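Ornetti Two-Arm Tabletop Booth

Product page / Hands-on report
Updated Jan 18, 2024

I've been filling in the equipment pages for our site one at a time, and for most of them I just have to work from the spec sheet and hope for the best. Not this one! Hyun-seo Cheon at Ramow invited me over for their open day, so I got to stand in front of the Ornetti for most of an afternoon, ask a lot of nosy questions and drink far too much of their barley tea.

So this page is longer than the others. If you only want the ordering details, they're at the bottom.

What it is

The Ornetti is a pair of small robot arms on a shared front rail, with a tabletop behind it and three walls around that. You get the arms, the rail, the booth panels and a wrist camera mount for each side. It's meant for people who want to practice or record two-handed tabletop jobs and don't have a whole room to give over to it – university labs, training centers, the odd very committed hobbyist.

The walls and the tabletop take printed coverings, and Ramow had gone all in on theirs: pink strawberry wallpaper, and a botanical print on the table with ferns and little tan roses. I'd seen the plain version in the brochure and I can tell you which one I'd prefer to look at all day. Bit-na Kwon, who runs the demos, picks the patterns herself and has strong feelings about them (ask her about the lemon one, if you have the time).

The flower demo

They ran several jobs over the afternoon. There was some cup stacking, a bit of towel folding, and then the one I'd come for, a tray of artificial potted plants with an arm on either side of it. I liked this one best by a long way. Cups are cups, but grass blades stick out everywhere and get between you and whatever you're trying to reach, and I wanted to see how the arms would cope with that much clutter.
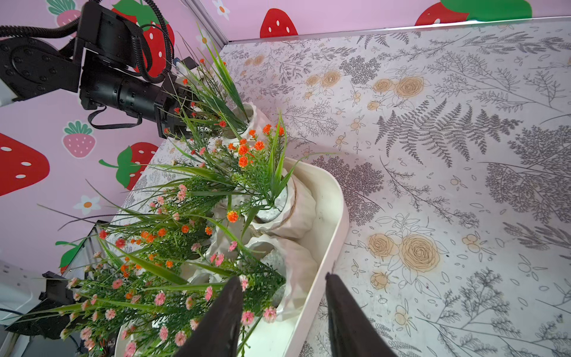
The potted flowers from the right arm's wrist camera, with the other arm reaching over from the far side.

I spent a good while watching the wrist view on the monitor, and it changed my mind about a few things. From where I stood the plants looked well spread out. From down at the gripper it's all stems and blossoms, and the space between the fingertips is what you steer by. Bit-na let me have a go at the controls and I was hopeless for the first few minutes, then a little less hopeless. What helped was going slower than felt natural and glancing up at the wider view every so often to see where the other arm had got to.

The fingers taper toward the tips, and I'm a fan. On the older Pyo arms I used to borrow, the fingers were big square blocks and anything delicate was hidden behind them as soon as you got close. With these you can still see a fair bit of what you're going for.

Setup and space

Ramow quoted me 55 minutes for a first setup with two people, starting from the boxes. I'd allow longer if you're putting up your own printed covering, as lining up a pattern across two corners is fiddly work (I have wallpapered a bathroom, I know what I'm talking about). The corner posts are aluminum, and so is the rail that carries both arm bases.

Do think about where your cables are going to go. They loop up over the wrists and back down along the arms, so leave them slack and keep the area next to the booth clear. I asked Hyun-seo what new owners get wrong most often and he said tidying the cables too tightly, every time.

The walls are great, by the way. I'd assumed they were only there to look neat, but with people wandering past all afternoon I was glad to have a steady background in the camera view.
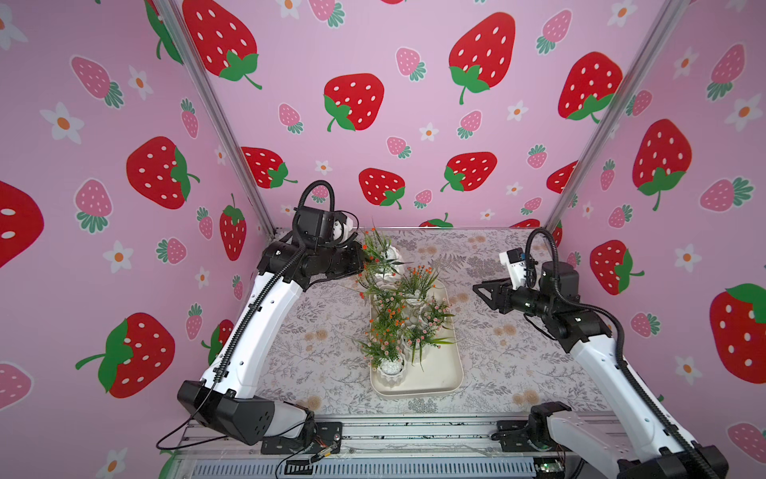 Reach was my other big question. Both arms fold back a long way before they stretch out, so a tray in the middle of the table is easy going for either one. The part that takes practice is sharing. If both grippers want the same spot, someone has to give way, and the Purkik software that comes with the booth won't decide that for you. You can set a keep-out zone for each arm, and Bit-na recommends doing it on day one. I'd go along with that.

A few gripes, to be fair. The manual is thin. The shutdown menu is buried two screens deeper than it should be. And I'd love a foot pedal for pausing, with both hands busy on the controls – Hyun-seo said they're looking at one for April, no promises.

Ordering

Complete booth, two arms, plain white coverings: $3,019
Printed coverings: any pattern from the Ramow book, or send your own artwork
Spare fingers: sold in packs of 2
Lead time: 6 weeks
Warranty: one year on arms and rail, coverings not included

The plants aren't part of the kit, which several people at the open day were sad to hear. Any artificial ones will do, and Bit-na suggests adding pebbles to the pots for a bit of weight.

If you'd like to try a booth before you buy, Ramow takes visitors by appointment. Use the contact form and put Ornetti in the subject line so it gets to the right desk.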